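### 4.2 Clearing the break room table

At Urnetti, clearing used mugs fell to whichever clerk finished last. After the arm was installed in June, that task left the rota, but sorting what could be thrown out stayed with staff. Figure 2 gives two views of the table.
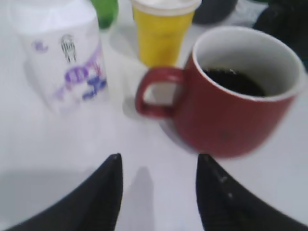
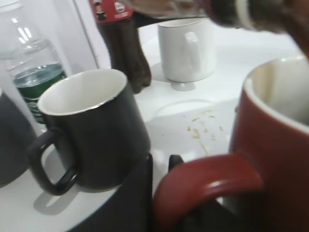 **Figure 2.** Wrist camera views, each with a red mug.

Senad Georgiou, the shift lead, logged 129 requests for help – most concerned mugs with coffee left in them.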